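Last updated: June

The worktop, second evening 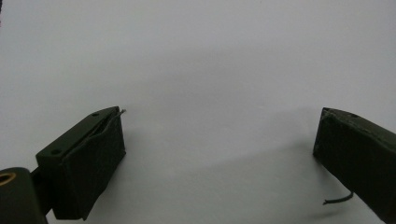
Pale grey-white, and plain across most of it.

I still don't know what I think of this colour. Cremilda says it's calm. She said the same of the dentist's waiting room, so I take that for what it's worth. On the sample card it was called something to do with mist, and on the card it did look like mist, but the card was the size of a biscuit and you can make anything look like mist at that size.

Wutico came at 8 this morning to finish the joint by the window, and they were gone before I'd drunk my tea. I asked the fitter how long before we could put weight on it and he said "give it a bit". I asked what a bit was. He said it depended. So I've kept everything off it and the kettle has spent the day on top of the washing machine, where it rattles.

The leaflet says the surface will "resist everyday marks". I've read it through twice now and it never says which marks. Coffee isn't mentioned. Beetroot isn't mentioned, and we eat a lot of beetroot. There is a whole paragraph on not using it as a chopping board, as if I'd paid all that money so I could go at it with a bread knife. And then at the end, in small print, a line telling you to use the Sterico cleaner and no other cleaner. One bottle came free with the job. After that I suppose I'm meant to go on buying it until I die. I shall use washing-up liquid and a cloth and see who finds out.

Adalberto came round at teatime to have a look. He ran his hand over it and said "very nice" in the voice he uses for other people's holidays. He wanted to know what was wrong with the old one. I said it had swollen by the sink, and he said they all swell by the sink, and that his has been swollen for years and he just puts the bread bin on it. Then he said he'd seen the same thing in Shearer for 200 pounds less. I don't believe it was the same thing. Adalberto has never in his life seen anything that wasn't the same thing for less somewhere else. But I did look on Wikix after he'd gone, and I wish I hadn't. I didn't find his bargain, only page after page of people arguing over whether pale worktops go yellow. Half of them say never and the other half say by the second winter. One woman had it happen under the toaster. I've decided the toaster will live on the shelf.

Had a row with Cremilda over what goes back. It wasn't much of a row. She wants it kept clear, with only the kettle and perhaps the fruit bowl, and everything else in the cupboards. I said which cupboards. The cupboards are full of the things that used to be in the cupboards. She says we own too much and this is the moment to be strict. She has been saying so since the old flat, and in that time we have got rid of a fondue set and two lamps. I'll give it a fortnight before the post starts piling up at the end by the door, and most of it will be hers.

To be fair to the thing, it does make the room lighter. I noticed when I came down for a glass of water in the afternoon and thought I'd left the lamp on. I hadn't. So that's one point to Cremilda, though I haven't told her. It might be different in December when there's no light to begin with.

The bill came by email after supper. There's 77 pounds on it for "edge finishing", a thing I don't remember agreeing to. I've been up and down with my reading glasses on and an edge is an edge as far as I can tell. I expect it would have had edges whether or not they'd finished them. I'll ring in the morning and ask, and they'll say it was in the quote, and I'll have to go and find the quote, and the quote is in the box with the rest of the kitchen drawer - wherever that's gone. Under the stairs, I think, behind the paint.

Cremilda has just called down to ask whether I'm still looking at it. I said I was writing.

Must remember: ring Wutico, find the quote, get something for the kettle to stand on. Beans for tomorrow want soaking tonight.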